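Course pages > Household Textiles > Handouts > Week 7

Overview | Timetable | Handouts | Reading | Contact

October 25, 2025
Posted by the course office, Wuster

Week 7 - Dark clothes: sorting, folding, putting away

Carry on from last week (labels, wash temperatures). Bring the Rovska sheet, we need the table on page 6. If you lost it get another from the tray by the door.

Main points from the session, for those who missed it.

Sorting comes before folding. Always. Most people in the room did it the other way round and ended up refolding half the pile. Lay everything out on one flat surface, a bed will do, and sort by weight of cloth first and colour second. Heavy stuff (jackets, coats, anything lined) to one side. Tops and thin knits in the middle. Small things last.

Black, navy and very dark green are the trouble. Under a yellow bulb they look the same. Sort by daylight if you can, or put the clothes on something bright. A white sheet works, a strong print works nearly as well.

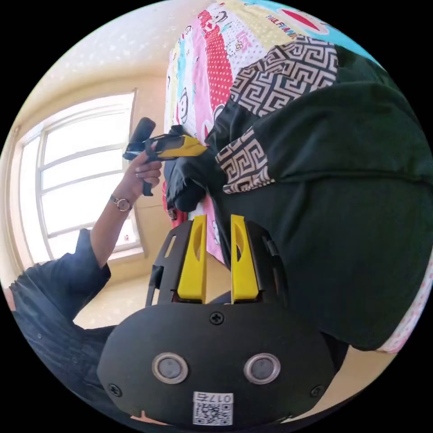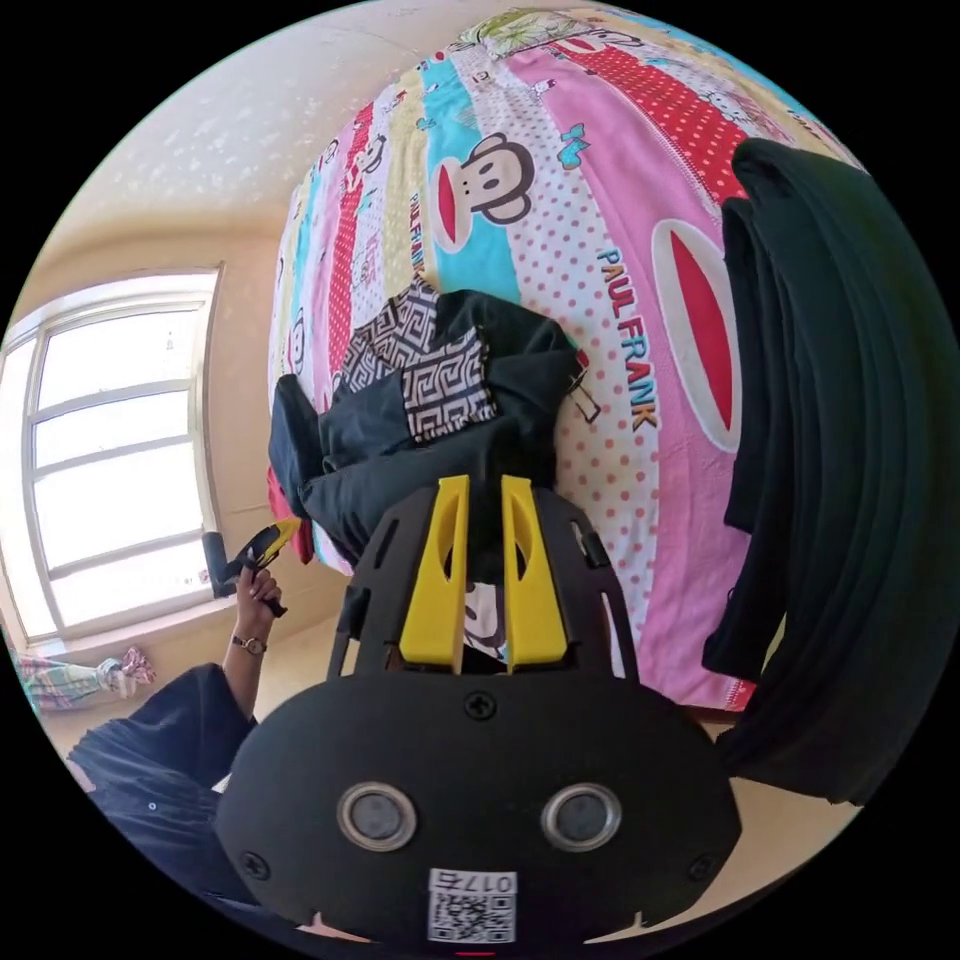
Dark clothes against a bright patterned cover.

Folding a jacket with a patterned panel. Close the front, lay it face down, smooth the back from the collar outwards, then sleeves in. The panel should finish on the outside of the fold so you can find the thing again in a drawer. On the navy jacket on the striped duvet the black-and-white Greek key part is on the upper portion, so fold the bottom up behind it and leave the key pattern on top. Unclip anything clipped to the edge before you start, it will mark the cloth under pressure. Long garments get hung - do not try and fold these on a bed, the weight pulls them off the side and you start agian.

Check the pile for strays. Red is the one to look for. One small red item in a dark wash is no disaster, in a light wash it is. Lift each dark piece, shake, look underneath.

Hanging or folding? Rule from the Golestani notes, which we are using all term:
- woven and lined: hang
- knitted: fold
- anything over 50 cm in the body with a heavy hem: hang
- not sure: hang for a day, look at the shoulders, then decide

Quick word on duvet covers as we ran out of time. Bright cotton prints fade first along the fold line. Refold in a different place each time. Wash inside out, do up the buttons or poppers, and don't dry in full sun. Stripes are handy for folding as you can line up the edges by eye, no need to mesure.

Storage. Tokier boxes are in the back cupboard, 10 of them, one per pair. Label on the short end please and not on the lid. Lids get swapped.

For next week: sort one drawer at home, dark things only. Write down what you had put with the wrong colour. Half a page is plenty.

Mending starts in March - not before, so stop bringing socks.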